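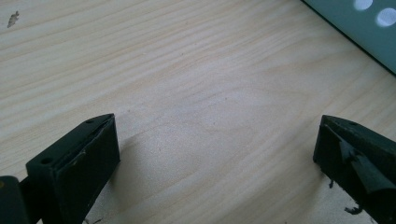 Re: Grilcombe muon counts, January run

Tomoyo Kubo wrote:
> We logged 1,141 coincidences on the Orura counter before it dropped
> out. Is that enough to try the zenith angle fit?

Yes, please try it! I ran your file through the Camari script last night and the fall-off toward the horizon already shows up in 8 bins — lovely to see from two little scintillator paddles. I'd still like 2,000 before we quote an exponent.
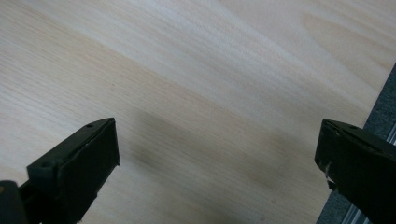 Wood grain, pale board

Could you send the threshold settings too? Mine is at 18 mV and I suspect yours is lower.

Hideaki Ishida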